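Bench notebook, Bescombe workshop
November, started after the second cup of tea

Sorting table, tray of small toys and the three boxes
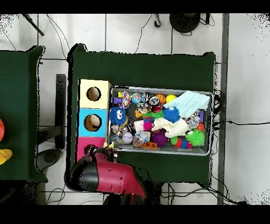 Grey tray on the green cloth, full, with the cream, blue and pink boxes along its left side.

I promised myself I would write this one up properly, as the last few entries on the toy tray were scribbled on the back of a delivery note and I have been hunting for that delivery note ever since. So: a fresh page, a reasonably sharp pencil, and the heater on low because the tiles are bitter underfoot at this time of year.

The question we have been going round and round on is how to arrange the small sensory toys for the Hernira loan sets. When they come back to us they come back in a heap, and the heap goes into the shallow grey tray, and then whoever is on the bench has to make sense of it. I am very fond of the heap, I must say. There is something cheering about tipping it all out on a dark afternoon and seeing the colours go everywhere. But it is slow work if you haven't got a scheme, and I have watched myself pick up the same blue spiky ball over and over without ever deciding where it ought to live.

The cloth first. We went over to the dark green for both tables and I am glad we did. On the old white sheet the clear toys simply vanished, and I once put my elbow on one and said something I won't write down. Against the green you can pick out nearly everything, pale things especially. Inside the tray it is another matter, because the metal is grey and the clear ball and the see-through toy at the bottom do their best to look like nothing at all. I wondered about lining the tray with an offcut of the same green. Tried it for ten minutes, and the spiky ones caught in the weave and dragged the lining up with them, so out it came again. A smoother fabric might do. There may be some in the cupboard under the stairs, behind the Inari samples.

Then the boxes. Cardboard, one round hole in the top of each, cream furthest away, light blue in the middle and pink nearest. I like the holes. They slow you down a little, in a good way, and stop you flinging things in from across the room. They also mean you can't see at a glance what is already inside, because it is brown and gloomy in there. The blue one had something beige sitting in it when I looked through the hole, and I have made a note to myself below about checking the boxes before a session and after it.

What goes where, as it stands today (pencil, subject to argument):

Cream: anything soft or stringy. The patterned rope toy, the beady one from the lower left corner, the fuzzy blue ball with the cartoon eyes. I dithered over the fuzzy ball, which is a ball after all, but it feels so different in the hand from the others that I think a child would look for it among the soft things.

Blue: smooth balls and blocks. That takes in the marbled one, the black and white patterned one, the orange and the yellow, the white one with the lettering, the little red one over by the right edge, and the purple and yellow blocks. The clear ball too, if you can find it.

Pink: everything spiky. Blue, green, lime, purple, and the tangle of red, blue and pink ones at the bottom right which seem to want to stay together whatever you do. I have given up prising them apart and will treat the tangle as a single thing until somebody with better fingernails comes along.

That leaves the awkward squad, for which I have no box at all. The silver figurine. The silver and red round one. The orange rectangle with the holes in it, the clear toy with the red inside, and the pink and red one I can never think what to call. My instinct is to leave them in the tray until last and see how they feel once there is a bit of room round them. A fourth box would be the obvious answer, but the left side of the tray is full up with the 3 we have, and if I put another on the right I shall be reaching across myself all afternoon and knocking the cups off the other table with my sleeve. (The red cup and the yellow cup can stay where they are for now, but they do live rather near the edge and I would be happier with them further in.)

The cloths are a separate worry. There is a folded pale blue one across the top right corner and a crumpled cream one a little further down, and both are sitting on tray space that the toys could be using. I know why they end up there, because I put them there myself when my hands are full. They ought to go on a hook. We have a hook. It currently has a coat on it.

A word about fullness. The tray is shallow, and when it is as crammed as this the round things ride up on top of the others and roll off if you so much as lean on the table. I would like to try splitting the heap between two trays, even if it means more lifting. The spare is the same depth and 500 mm on its long side, so it ought to sit comfortably on the second table once the cups have been moved along.

I had a look in the Þrastardóttir folder to see how the earlier sets were grouped, and those went by colour, all the reds together and so on. It looked lovely on the shelf. The trouble comes with anything that is more than one colour, and we have plenty of those, so I am staying with feel for the time being. If feel turns out to be a muddle I will go back to colour with a good grace and buy everyone a bun.

Labels. The card I cut is too stiff to bend over the lip of a box, so I shall use the thinner stuff, the 200 gsm, and write the words large. SOFT, SMOOTH, SPIKY. I did consider little drawings instead, and may yet, but my spiky ball looks like a conker and my smooth ball looks like a plate.

To do, in no sensible order:

Check inside each box before and after, blue one first.
Find a smooth green offcut for the tray.
Coat off hook, cloths on hook.
Move the cups in from the edge.
Bring the second tray through and wipe it down.
Copy the groupings on to page 292 of the big ledger, in ink, once we have all agreed.
Decide about the figurine.

Four o'clock now and the light is going. I have left the pencil in the spine of this book for whoever is on the bench next, so please scribble in the margin if you think the fuzzy ball belongs with the smooth ones. I am quite prepared to be talked round.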